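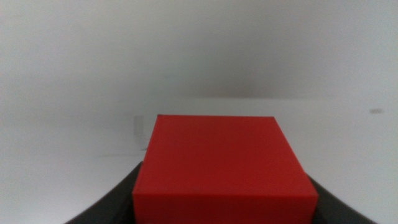
Does the arm take over the sorting bench? Only the repeat part of it: pick, place, stack. Setup, checking and clearing faults stay with whoever is on the bench, and that list got longer this week.

Birel cell, notebook entry, June 2019

Cube work continues as the stand-in for the Madimska parts. Same three colors, red, green, blue. Target for the session was a stack routine that an operator can start and stop without calling me or Princess.

Princess Marquez wrote the start sheet. It had 17 steps. Milagros Manalo went through it as an operator would and got it to 15 by merging the two homing checks and dropping a confirm screen. She wants it to fit on one side of a page — agreed. 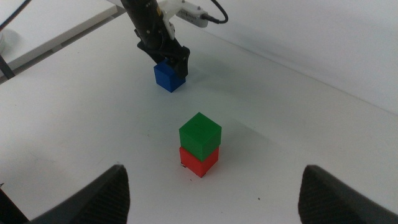 The other change is who decides when to step in. On the manual bench, the person holding the part decides. With the arm running, the operator has to judge from a few feet away whether a grip is bad, and so far we have given them no rule for that. Milagros proposes: stop on any drop, log it, do not reach in until the hold light is on. I have put that in the draft.

Grip force set to 7 on the Estik controller. Not tuned further.

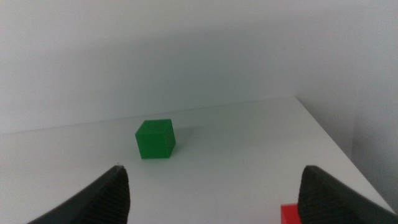

Green cube at the back of the table, red near the right finger.

Staffing: Mercado asked whether one person can cover two cells. My view is no while faults are cleared by hand. Walking between cells is easy, but reading two logs at once is not. Reply sent, job ticket 1665.

Princess also noted that operators lose the feel of part wear once they stop handling every piece. Suggest a hand check at each shift change, recorded in the same log.

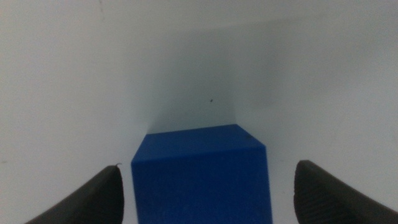
Open items

Fault log template — Princess
Start sheet, one-page version — Milagros
Repeat the blue pick with fingers cleaned
Ask Mercado who signs off the hand check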